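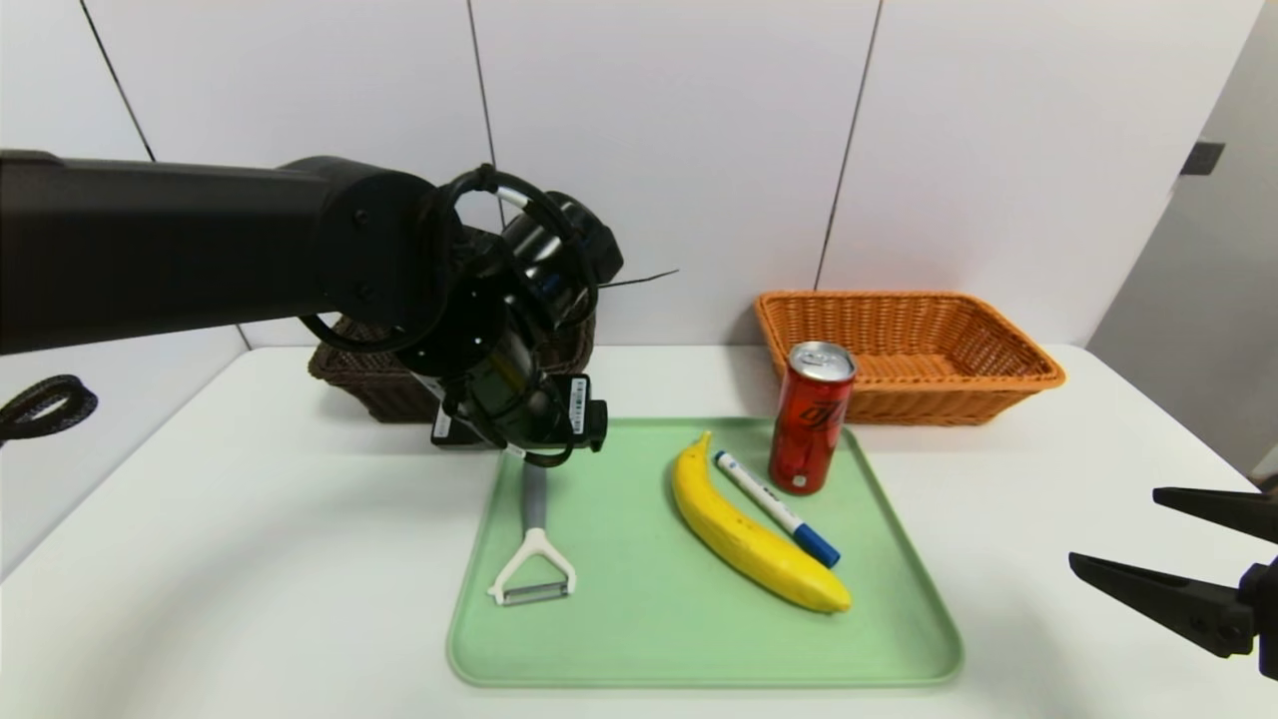
Paquette serving tray, large: review

Rating: 3.5 out of 5
Reviewed by Ward Peeters, Sep 30, 2026

Bought to replace a Samen tray that warped in the dishwasher after one winter. The Paquette weighs 712 g on my kitchen scale, against 259 g for the Samen. Most of the difference is in the base, and it shows in use: with a full teapot at one end and nothing at the other, the tray stays flat when lifted by the rim.

Cleaning: Tea and beetroot wiped off with a damp cloth. Turmeric left overnight did not, and a faint mark remains after bicarb. The colour has otherwise held since December.

Grip: The rim is comfortable with dry hands. With wet hands I would prefer proper handles, as on the Hetetti. The underside slides on a polished bench, so I have added four felt dots.

Storage: Too long for a standard cupboard shelf. Mine stands on its edge beside the fridge.

Good value on sale. At full price the Hetetti is the better tray for anyone who carries meals up stairs.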